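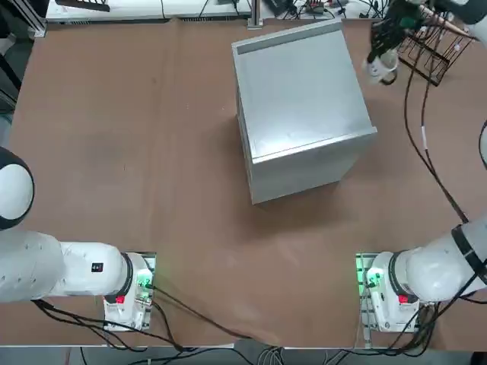

Changes to the Zanach parcel counter

From Monday the parcel counter at Zanach moves from the back of the building to the ground floor, next to the bike store. The old counter closes at noon on the Friday before, and anything still on the shelves will be carried down over the weekend. If you had a collection slip for the old counter it will still work. The pin code on the slip stays the same.

Opening hours are 8am to 6pm on weekdays. There is no Saturday service for now. We asked Huvameo, who run the counter, whether they could open on Saturday mornings, and they will look at it again in January once they have seen how busy the new place gets.

The counter took in 836 parcels last month, more than the old shelves were built for. The new room has deeper racks and a wider door, so large boxes no longer have to be left in the corridor. Please do not ask couriers to leave things by the lift, even for a few minutes. The fire officer has raised this with us before. 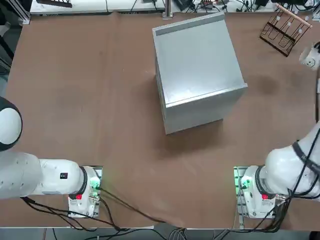

Parcels are kept for 2 weeks and then go back to the sender. You will get one reminder by email after the first week. If you are going to be away, tell the counter before you leave and they will put a note on the parcel. Someone else can collect for you if they bring the slip and some form of ID of their own.

Outgoing post is handled at the same place. Letters need to be in the tray by 3.30pm to go the same day. Pallets and anything that needs a lift truck still go through the Plattner gate, and you need to book a slot there in advance. The booking form has been shortened to one page.

The move has cost 3,000 pounds, mostly for the racks and a new lock. This comes out of the building budget and will not be added to service charges. The old room will be used for storing chairs until a decision is made on the Mistau extension.

Labels with the new address are at reception. The postcode has not changed, but please add "Ground Floor" to the second line when you order, and update any supplier accounts that have the old wording saved. Couriers have been sent the new map.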